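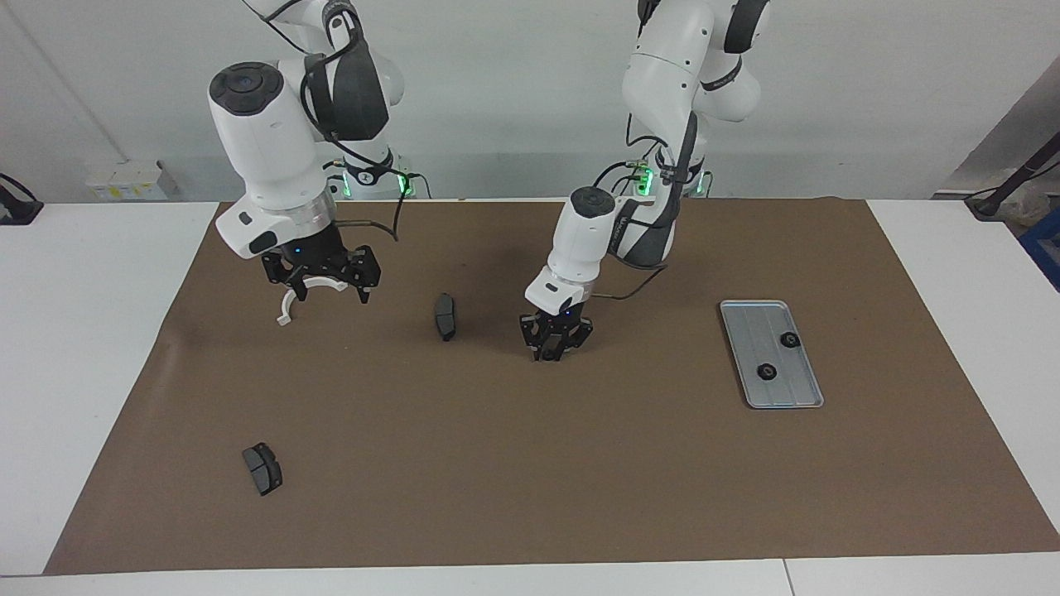 Thread: Marchetti Quartet signs with Halell Artists - does management still matter?

cellar_door
So the Marchetti Quartet is now on the Halell roster, North America only. The announcement came out in March and says the usual things about a bold new chapter. I've heard them twice and they're good, no complaints there. My question is what a signing like this gets a string quartet in 2022. Presenters out here have cut their chamber series to the bone. A manager can't sell dates that don't exist.

PriyaEsposito
It gets them somebody who answers email. I played second violin in a quartet for 13 years and for most of that time I was also the booking department, the travel department and the person chasing unpaid invoices. If Halell takes that off their hands it's worth 20 percent, easily.

cellar_door
Is it 20 percent though? I keep hearing that number and then I hear about the retainer, the share of the website costs, the showcase fees. I'd like to see a real contract before I believe anyone is paying only the commission.

PriyaEsposito
Ours was 20 on concert fees and 10 on residencies. Plus a monthly retainer of $500, yes. Plus printing, back when there was printing. I didn't say it was cheap.

low_c_string
$500 a month to be on a web page. That's $6,000 a year before they book you a single date. For a group splitting fees four ways this is rent money.

Dunleavy_A
Arlo Dunleavy here, I ran a small chamber series until two seasons ago. Some perspective from the buying side. I had 43 seats' worth of subscribers left at the end and I still got more pitches from agencies than I could read. The ones from the big rosters got opened first. I'm not proud of it but I had a day job. A quartet writing to me on its own had to be either local or very lucky.

low_c_string
Opened first, sure. Did you book from them?

Dunleavy_A
Three groups out of the last five I hired. One of the others was a pair of former students of our board chair, so draw your own conclusions.

cellar_door
Five hires is a pretty thin sample.

Dunleavy_A
It was a pretty thin series.

rosin_eater
Can we talk about the press release itself? "Quickly establishing themselves as one of the leading voices of their generation." They've been together since before I finished college. Every group is a leading voice. I went through the Halell site and could not find one ensemble that was a middling voice of its generation.

PriyaEsposito
Those get written by whoever is in the office that afternoon, from the bio the group sent in. Ours still had a violist's name wrong four months after she joined. I wouldn't read anything into it.

rosin_eater
I'm not reading anything into it, I'm saying that if this is the sales pitch I don't see what the selling skill is. A presenter has read that sentence so many times it's wallpaper.

JuniperI
I think you're all being hard on them. I went to the Marchetti concert in March, the one with the Karnix commission in the second half, and the hall was close to full. People stood up for it. A new piece! Somebody got them that date and somebody got the word out.

low_c_string
People stand up for everything now. I've seen a standing ovation for a page turner.

JuniperI
Well I stood up because I liked it. The slow section where the cello drops out and the other three keep circling was the best thing I've heard live since everything reopened. You don't have to have been there but don't tell me why I stood.

low_c_string
Fair. Sorry. I'd still ask who booked it, because if that was March then the date was set a long time before Halell came into it.

d_okafor
It was. I do front of house at that hall (Dwayne, some of you know me). The contract for the March date was signed directly with the quartet, before any agency was involved. We hold 454 with the balcony open, and the balcony was open, which we hadn't done for chamber music in a good while. What filled it was the school visits that week. The quartet set those up themselves and kids dragged their parents along.

cellar_door
So the best argument for signing happened without the signing.

PriyaEsposito
Or it's why they got signed. Agencies like groups that are already busy, then take a cut of the busy. I used to be bitter about that. But try doing those school visits yourself for ten years, on top of practicing, and see what shape the quartet is in. We broke up over scheduling. The music was fine.

rosin_eater
That's a better case for hiring an assistant than for hiring an agency. Two days a week, hourly, no commission, and she works for you.

PriyaEsposito
An assistant can't call a festival director and get called back. Part of what you're renting is the phone number.

Dunleavy_A
Agree with Priya on that one. Though I'd add that the phone number belongs to one particular person, and when he changes firms the roster is left with a receptionist. I saw this happen with a trio I liked. Their guy left, they went a full season with nothing new on the calendar, and the retainer kept coming out.

cellar_door
Did they get out of it?

Dunleavy_A
Eventually. There was a notice period. I don't know the terms.

tamsin_park
Joining in as someone who has just turned down an offer, not Halell, smaller. The contract wanted commission on every date in the territory, including the ones we find ourselves and ones already on the books. When I asked for our existing presenters to be carved out they said it wasn't something they did. We passed. Rindness Festival has had us back every summer on a handshake and I wasn't going to start paying somebody for it.

PriyaEsposito
They all say they don't do carve-outs. Ask again in writing, with a list of names and an end date. We got ours for two years.

tamsin_park
Good to know. We may be past that stage with these people, the last email was frosty.

JuniperI
Does anyone know if the Karnix piece is getting recorded?

d_okafor
The cellist told me they want to. Nothing booked that I heard of.

low_c_string
Ask Halell, I'm sure there's a fee.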